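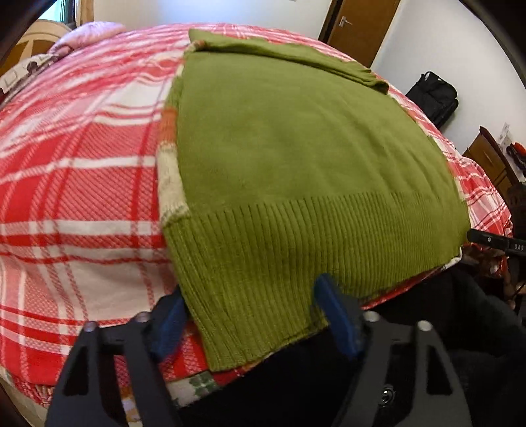

Reading time: 5 min

Guest Unit Turnover Inspection — Bedrooms, Linen Store and Laundry Room

Site: Mavstead, upper building
Inspection date: Mon 27 April
Previous inspection: February
Result codes: P = pass, C = pass with comment, F = fail, N/A = not applicable

Scope covers the furnished units, the shared laundry room on the lower level and the linen store. Kitchens and exterior stairs are on a separate sheet. Items marked F must be closed before the next guest arrival in the affected unit. Items marked C go on the work list and are checked again at the next inspection.

1. SMOKE AND CARBON MONOXIDE ALARMS

1.1 Smoke alarm present in each bedroom and in the hallway outside — P
1.2 Test button held until alarm sounds, all units — C
Unit 4 bedroom alarm sounded on the second press. Battery replaced and the alarm retested twice. Date written on the battery with marker.
1.3 Alarm bodies within the replacement date printed on the back — F
Unit 2 hallway alarm is past date. Replacement is in the Memon order. Unit 2 stays blocked on the calendar until it is fitted.
1.4 Carbon monoxide alarm on each level with a gas appliance — P
1.5 No alarm covered, painted or taped — P

2. BEDROOMS: ELECTRICAL

2.1 Outlet covers intact, no play in the receptacle — C
Unit 1, outlet left of the bed: cover screw missing. Fitted during inspection. The receptacle itself is tight.
2.2 Bedside lamp cords not run under rugs or pinched by bed legs — F
Unit 5 cord was under the front left leg. The outer jacket is flattened, conductors not exposed. Lamp removed from service. Do not tape it and put it back.
2.3 Bulb wattage at or below the lamp marking — P
2.4 No power strip plugged into another power strip — P
2.5 Portable heaters: tip-over switch works, cord undamaged, 3 feet clear on all sides — C
Switch works on both Miva heaters. The clearance card is missing from the one in Unit 3. Heaters go back to the store now that the season is over, so the card can be replaced there.

3. BEDROOMS: FURNITURE AND ESCAPE

3.1 Dressers and tall shelves anchored to a stud — C
Unit 3 dresser strap was slack by a good inch. Tightened. The anchor screw holds.
3.2 Bed frame bolts tight, slats seated — P
3.3 Window opens fully without tools and stays open — F
Unit 6 sash drops when released. Balance is broken on the right side. The window can be propped but does not meet the item. Quote requested.
3.4 Blind cords secured or cordless — P
3.5 Exit route card on the back of the unit door, legible — C
The cards still show the old assembly point by the tool shed. New cards to be printed — the assembly point is now the gravel lot. Carried over from February.

4. BEDDING AND SOFT GOODS

4.1 Mattress inspected at seams and corners for insects, staining and tears — P
4.2 Mattress covers zipped and undamaged — P
4.3 Blankets free of loose binding, open seams and scorch marks — C
Two blankets in the linen store have binding coming away at one corner. Pulled for repair.
4.4 Care labels present and readable on all washable bedding — C
Labels washed blank on four of the older blankets. Treat as cool wash, low heat until replaced.
4.5 Guest property left behind bagged, tagged with unit and date, logged — C
Everything in the bin was bagged. One tag had a unit and no date. Knitwear must not go through the dryer before it is returned, whatever the guest asks for over the phone.

5. LAUNDRY ROOM

5.1 Lint screens clean, no tears in mesh — P
5.2 Dryer exhaust duct rigid metal, joints taped with foil tape — C
Second joint behind dryer B had ordinary cloth tape. Stripped and redone.
5.3 Exterior vent flap opens under airflow and closes after — F
Flap on dryer A sticks half open. Nest material cleared from the hood, flap still binds. Dryer A locked out. Flokow hood on order, same pattern as the one on B.
5.4 Cycle counter reading recorded — P
Dryer A 2,742. Dryer B 2,435. Washer 1,455. Washer reading is since the control board was changed and should not be compared with older sheets.
5.5 Washer hoses free of bulges and cracks, shutoff valves turn by hand — C
Cold valve very stiff. Worked it back and forth until it turned. Plan to replace.
5.6 Floor drain clear — P
5.7 Detergent and bleach on separate shelves, caps closed — P

6. LINEN STORE

6.1 Top shelf stock kept 18 inches below sprinkler heads — C
Pillows were stacked too high at the back. Moved down. A line has been painted on the wall at the limit.
6.2 Nothing stored against the water heater enclosure — P
6.3 Step stool feet and hinge sound — P
6.4 Extinguisher gauge in the green, pin sealed, tag current — P
6.5 Door closes and latches by itself — F
Closer leaks oil and the door stops short of the latch.

SUMMARY

Line results recorded across all sheets for the building, including kitchens and stairs: 81. Fails on this sheet are 1.3, 2.2, 3.3, 5.3 and 6.5. Item 3.5 is now open for the second inspection running and should be treated as a fail if the cards are not up by the next one.

Retest of the Unit 2 alarm and dryer A to be entered on this sheet, in the margin next to the original result — do not start a new sheet for retests.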